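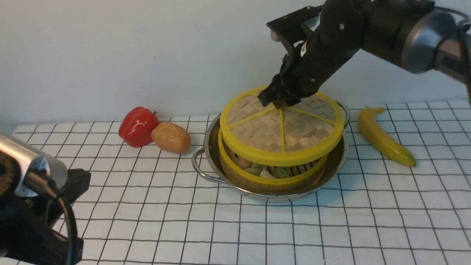

Zelle Rarkadden, Greifer am Deckel des Dämpfkorbs.

FAQ Dämpfkorb-Zelle Rarkadden
Einrichten, Pflege, kleine Reparaturen. Stand März. Wird ergänzt, wenn wieder was anfällt.

Wie fahre ich die Zelle morgens hoch?
Hauptschalter, dann Steuerung, dann Not-Halt entriegeln. Warten bis Sena am Panel grün meldet. Erst danach Referenzfahrt — vorher nimmt die Steuerung den Befehl zwar an, macht aber nichts.

Wo kommt der Topf hin?
Mittig aufs Gitter, Griffe links und rechts. Korb ganz in den Topf drücken, darf nicht kippeln. Deckel auflegen, Speichenmitte nach oben. Gemüse und Obst daneben stört nicht, solange es nicht unter dem Arm liegt.

Der Greifer rutscht vom Deckel ab. Was tun?
Zuerst Fingerspitzen putzen, fusselfreies Tuch, kein Öl. Dann Greifpunkt prüfen: auf dem Geflecht, knapp innerhalb vom gelben Rand. Nicht auf der Speiche. Hilft das nicht, Greifkraft auf 30 stellen und nochmal probieren. Höher bitte nicht, das Geflecht gibt nach.

Deckel sitzt nach dem Ablegen schief.
Ablagehöhe neu teachen. Arm im Handbetrieb auf den Korb fahren, Deckel von Hand gerade rücken, Punkt speichern (Programmzeile 29). Leicht schief ist kein Fehler, die Zelle korrigiert beim nächsten Griff. Steht er komplett über, abbrechen.

Wie oft müssen die Finger getauscht werden?
Sichtkontrolle alle 300 Zyklen, Tausch bei 3000. Zähler steht im Previnura-Menü unter Wartung. Nach dem Tausch zurücksetzen, sonst kommt die Meldung gleich wieder. Immer beide Finger, nie nur einen.

Welche Schrauben am Handgelenk darf ich aufmachen?
Die am Greiferflansch. Die übrigen am schwarzen Gehäuse bleiben zu, da geht nur Hao ran. Etikett bitte nicht abziehen, die Nummer brauchen wir für Ersatzteile.

Kabel hängt im Arbeitsbereich?
Am Arm muss es frei hängen, aber nicht auf dem Tisch schleifen. Schlaufe lassen, sonst zieht es bei voller Drehung am Stecker. Kabelbinder nur handfest — zwei Stecker haben wir so schon geschrottet.

Tuch ist verrutscht, muss ich neu kalibrieren?
Bei ein paar Falten nein. Glatt streichen, fertig. Wenn die Linien nicht mehr zu den Marken am Tischrand passen: ausrichten, dann Kalibrierung kurz laufen lassen. Die lange nur nach einem Umbau.

Arm bleibt über dem Korb stehen, Fehler „Kraftgrenze".
Meistens drückt er zu tief auf. Quittieren, von Hand hochfahren, Z-Höhe am Greifpunkt kontrolieren. Kommt der Fehler dreimal hintereinander, Zelle aus und Hao anrufen. Nicht einfach die Grenze hochsetzen!

Darf ich mit eingeschaltetem Dampf teachen?
Nein. Teachen immer mit kaltem Topf. Kondenswasser am Greifer nach dem Betrieb abwischen, auch an der Unterseite, wird gern vergesen.

Wo melde ich Störungen?
Ticket bei Previnura, Betreff „Rarkadden", Fehlertext und Zählerstand dazu. Ohne Zählerstand dauerts länger.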